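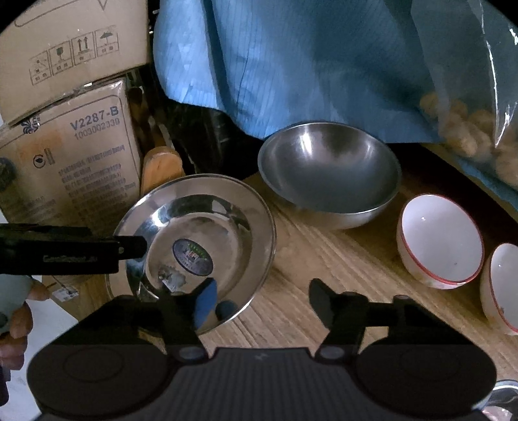
A stainless steel plate with a round blue label.

Wedding Photo Packages: Questions I Get Asked

By Aníbal Cabrera
Last updated: 22/03/2026
240 shares | 2 comments

Do we need an album?

Need, no. I sell them and I'd still tell you to wait. Couples who order before the wedding are guessing at a page count for pictures that don't exist yet, and the guess usually gets corrected upward at their expense. My Belano album is $1,390 whether you order it in advance or a year later. If a photographer says the price is only good today, ask to see last year's price list.

Is an engagement session really "free"?

I doubt it. Somebody is spending an afternoon shooting and an evening editing, and that time has been priced in somewhere. Ask what the package costs without the session. If the answer is "the same," fine, take it. Often the number drops once you ask.

How many photos should we get?

I've seen packages that promise 1,000 edited images for one day. Maybe you want that many. I'd want to see a full gallery from one wedding before I believed all of them were edited in any way I'd recognize. Many of these galleries have the same toast in them nine times. Ask for a complete wedding, start to finish, with the dark reception hall included. A portfolio page tells you what somebody's best minute looked like.

Do we need a second photographer?

Depends on the building more than the guest list. If you're both getting ready under one roof and the ceremony is downstairs, one person can cover it. If you're across town from each other, one person can't. What bothers me is the contract that says "second shooter" with no name and no mention of experience. Get a name, or at least get it in writing that you'll see their work first.

What about detail shots?

Rings, invitations, shoes, place settings. People either love these or never open them again. I take them, but I won't spend forty minutes of your morning arranging ribbon unless you tell me you want it.

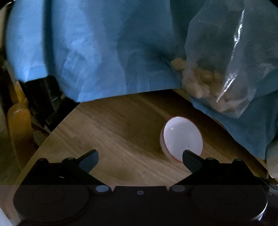 If you do want it, put everything in a box the night before and give the box to one person. Hunting for the second earring is not photography and you are paying for it by the hour.

Can we have the RAW files?

I say no, and I'll admit the usual reasons given for that are a bit grand. Mine is simple enough: they're unfinished and I don't want my name on them. Some photographers will sell them to you. Before you pay, find out whether you own anything that opens them.

Are preset "looks" worth paying extra for?

I've been pitched the Taipe film look and the Kavham warm look, and I can't see charging a client for either. It's a few clicks. What you should check is whether skin looks like skin and whether the white dress came out white.

How long until we get the gallery?

Mine takes eight weeks, longer for August weddings. Be careful with "two to three weeks" unless it's in the contract. I'd also be careful with the word "sneak peek," which has no agreed meaning that I know of. Ask how many pictures and by what day.

Does the online gallery last forever?

It's a subscription that I pay for. My galleries on Widine stay up for two years. After that you should have your own copies, in two places, and one of those shouldn't be your phone. "Lifetime hosting" means the lifetime of somebody's business, and I wouldn't bet my parents' dance on that. Mine included.

Is the deposit refundable?

No, and the contract says so on the first page. If yours has it buried near the back, read the rest of it twice.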